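3.2 Storage conditions and moisture loss in packaged popcorn

Kernel moisture is the main control on popping volume. A kernel that is too dry does not build enough steam before the hull fails, and one that is too wet splits early and gives small, tough flakes. Earlier work by Abugri and Nisbet followed bulk corn in open sacks. The present section deals with retail microwave bags kept in their sealed outer wrap, as a household or a small shop would keep them.
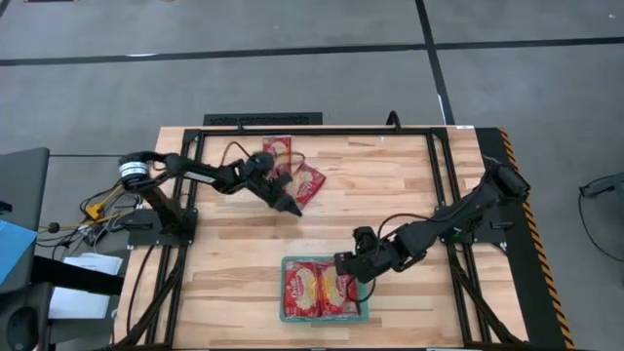

Does the outer wrap stop moisture loss during storage? It slows the loss but does not stop it, and the rate depends more on room humidity than on temperature.

The test lot was made up of 200 bags bought through one distributor, Dillden, and held at the Cairns Street storeroom from June onward. Bags were assigned at random to an open shelf or to a lidded bin. Both groups stayed in the same room, away from outside walls. Storage ran for 52 weeks. Bags with creased or lifted seams at intake were set aside and are not part of the results.

Moisture was measured by oven drying of ground kernels, following the procedure in Section 2. Fat and salt in the bag interfere with a direct reading – the kernels were therefore wiped and separated from the solid fat before grinding. This step was done by the same person (Hiebert) for the whole study.
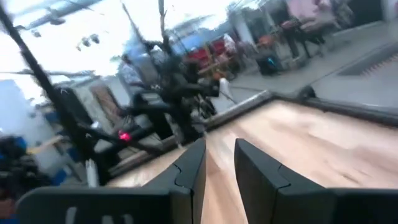 The separated kernels were weighed again after grinding to correct for material left in the mill. Where the two weights differed by more than 2 percent, the sample was thrown out and a second bag from the same group was used in its place. Replacement bags were drawn from the reserve in the order in which they had been numbered at intake.

Shelf bags lost moisture faster than binned bags over the dry part of the year. The gap narrowed once room humidity rose, and part of the loss was made up. Binned bags showed a flatter curve with no clear seasonal turn. A closed bin holds a small volume of air that comes to balance with its contents, so swings in the room reach the bags late and in weaker form. 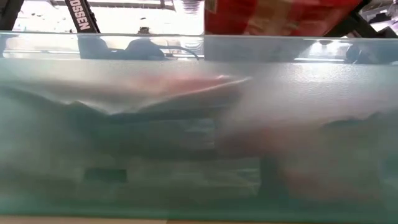
Figure 4. Frosted plastic bin wall with the clearer band along the rim.

Popping tests used a single microwave oven (Dremetti) at full power, with the oven left to cool between bags. Heating was stopped by the operator when the pause between pops reached 2 seconds. Volume was read in a graduated cylinder without tapping, and unpopped kernels were sieved out and weighed. Doãn and Sandhu report that tapping lowers the reading and adds scatter – our trial runs agreed with this.
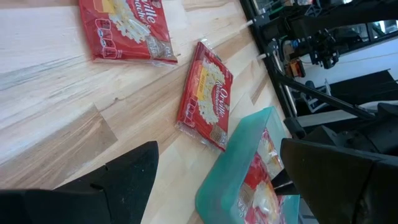 Figure 5. Red Orville Redenbacher popcorn bags on a butcher-block table, with a teal plastic bin.

Popped volume followed kernel moisture in both groups. The share of unpopped kernels was a less steady measure, and a few bags with normal moisture still left a high residue. Hull damage is the likely cause, although hulls were not inspected before heating. Room humidity was held at 90 percent in a short side trial; those bags gained moisture through the wrap and are treated separately in Section 3.3.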